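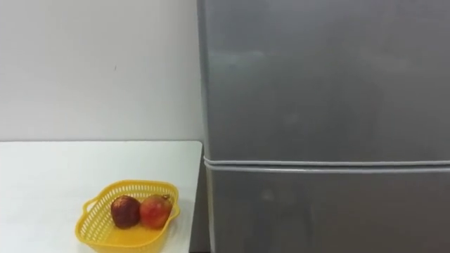 Kitchen bench, fridge restock task – notebook, December, 14:20

Setup: yellow basket on the white table, left of the fridge, two pieces of fruit in it. Task as written: move the fruit from basket to upper shelf, close door, return to start. Fridge stays where it is. Nikola asked for the table to go closer to the door and I said no, the Omia canteen has a gap there too.

Count to date: 396 attempts logged, 84 of them door-only. Door-only is in decent shape. Most of what remains is fruit touching fruit. When the two pieces sit against each other the planner picks a grasp across both and stalls. Adding a nudge step before the grasp, 12 mm, to be tested tomorrow morning on the Nowicki build.

Call with Hacer Karabulut (canteen lead at Omia), notes:
– Restock is now done by the early shift before the doors open. If the unit takes it over, early shift starts 30 minutes later. Two people want that, one does not, as the early start fits her school run.
– Someone still has to sort bruised fruit. Hacer wants this kept as a paid task with its own line on the rota. Agreed, we do not attempt sorting.
– Staff want to be able to stop the unit without finding a supervisor. Stop button goes on the table side, at hand height.
– She does not want the log to show who refilled the basket. Removed the operator field from the Stindow export.

Open: door force limit is set at 200 in the config and the units are missing from the comment. Nikola to check. Shift change has to be settled with staff before we give Konlow a delivery month.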